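Why I've come around to the boring half of robot learning

Sena Kpodo

For a long time I thought the exciting part of teaching robots to handle things was the model. Bigger network, smarter training, better curve on the chart. I still like a good curve! But after a winter spent with the Luliment project I've changed my mind about where the fun is, and I want to make the case for it while I'm still worked up.

Luliment asks a plain question. If you have a fixed number of demonstrations to spend, should you spend them on many tries with a few objects, or a few tries with many objects? Folke Strömberg set it up at the Tillport lab with 100 demonstrations per policy. One policy got all of its practice on nine household objects. The other saw 52, most of them only twice and a few just once. Same arm, same wrist camera, same training recipe, and then a test on 21 things neither policy had met before.

I bet on the nine. My thinking was that a person learning to pick up a teapot needs to get the teapot right before moving on to the colander, and I'd have put money on it. I lost. The policy with the wide, thin practice did better on the new objects by a margin that survived every rerun we threw at it, and it was only a little worse on the old ones.

What I love is where the gains came from. Mugs and boxes hardly moved. The big jump was on the awkward stuff: plumbing parts, kettle lids, anything shiny or bent. Shiny dark metal is miserable for a camera that close to the work. The highlights slide along the surface as the wrist turns, so a policy that has only seen a few polished objects can start treating a bright streak as if it were an edge (our best guess, anyway — we haven't proved it). Having seen lots of different shiny things seems to break that habit. Nothing clever had to be added to the network.

Some people will say this is old news, that variety has always helped. Fair enough, and the Dankwa group made a similar argument last November with simulated objects. But simulation lets you have variety for free. On a real bench every new object costs you something. You have to find it, figure out how it wants to be held, reset it by hand, and do all of that again with the next one. That cost is why labs keep going back to the same bin of blocks, and I think it's why the field keeps being surprised by kitchens.

There are holes. We used one gripper. Billow, the test set, leans toward hard things, so I can't tell you a thing about towels or bread. And I'd like to see the experiment repeated with ten times the demonstrations, where my teapot theory might get its revenge.

Still, if you run a small lab and have a little money left this year, skip the extra graphics card and go to a hardware store. Buy the strange stuff, one of each. Then spend your afternoons on it.

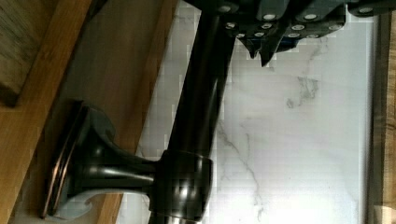
Wrist camera view: a dark bronze faucet on its side, with the gripper at the top.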